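Re: [uvidura-list] dust, fan noise, old towers

On April 28, another member wrote:
> Has anyone kept an older tower going past the usual few years? Mine
> runs hot by late afternoon and the fan is loud enough that I can't
> take calls next to it. Shop quoted me 66 for a cleaning, seems steep.
> Would rather do it myself but never had the side off.

66 is steep. Do it yourself, takes an evening. Notes below, typing fast, at work.

1. Before you open it
Shut down, unplug at the wall, hold the power button a few seconds. Move it off the carpet. Take a phone picture of the cables, you will thank yourself later. Screws in a cup.

2. Side panel off
Two thumbscrews on the back on most of them, slide and lift. Then lay the tower on its side, much easier than reaching in while its standing up.

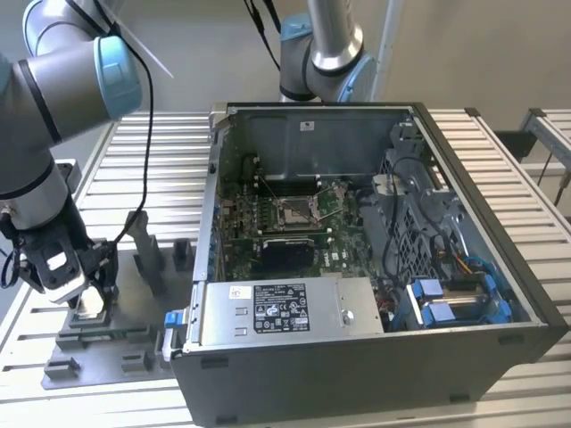

3. The dust
Canned air, short bursts, can upright. Hold the fan blades still with a finger. I used a Furnach brush for the corners, any soft paintbrush is fine. Front filter goes under the tap, dry it overnight. Don't vacumm the board.

4. Heat
If it still runs hot after that its probably the paste. Mine idled at 54 before and 28 in the morning after, but the room was cold too so don't read much into it. Small dot, screw the cooler down evenly. Loltent paste is what I had in the drawer.

5. Noise
Fan bearings wear out. Replacement from the Aasen shop was cheap, check the size first, I ordered wrong once and had to send it back.

Oh and the old thread on quiet fans is no. 1702 in the archive, search is broken again so go by number. If yours is the model with the riveted side post before you start, different story.

Back later tonight after 9.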